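I've been meaning to write about dish racks since May, when our big one finally rusted through at the corner and left an orange ring on the counter at Stastham. We'd had it for years, through two kitchens and one very long winter, and I was sorrier to see it go than I'd like to admit.

So I've become a person with opinions about washing up. My first opinion is that a brown tabletop is a kind thing to put kitchen bits on. Everything pale shows up on it, and you don't lose the little stuff the way you do on a busy patterned counter (I once hunted half an evening for a measuring spoon that was lying right in front of me). 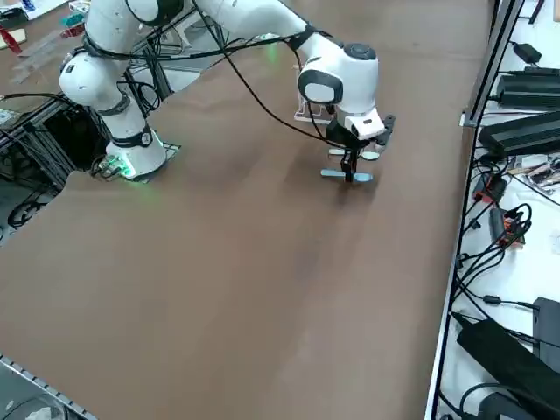 *Light blue on brown, a pairing I could look at all day.*

I do love that washed-out blue. My grandmother had a whole drawer of it, mostly from Robles, the housewares store that used to be two doors down from the bakery, and I think it's why I still reach for blue spoons and blue bowls when I could perfectly well buy plain ones. The Drurholm catalog has 98 pages of kitchen things and I folded down the corner of every single page with blue on it – then ordered a dishcloth.

Back to racks, though! I've come around to the small wire kind. A big rack invites you to leave things in it, and ours was basically a second cupboard. With a small one you have to dry a few things, put them away, and go again, and somehow the kitchen stays nicer for it. Mugs are the awkward ones, as they always are, and long thin things never seem to know where they belong.
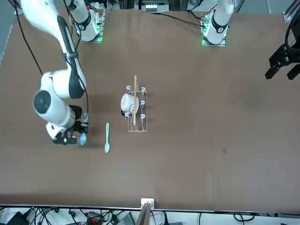
*White wire rack, white mug on its side, and a thin wooden stick laid across the lot.*

At home I stand my chopsticks in an old jam jar, tips up, and they dry well enough by breakfast. The mugs go upside down on a folded towel until I can find a rack with prongs spaced for the fat ones I like. Prutitora makes one that looks promising, and it's 21 dollars, so I'm going to measure my widest mug tonight before I order it.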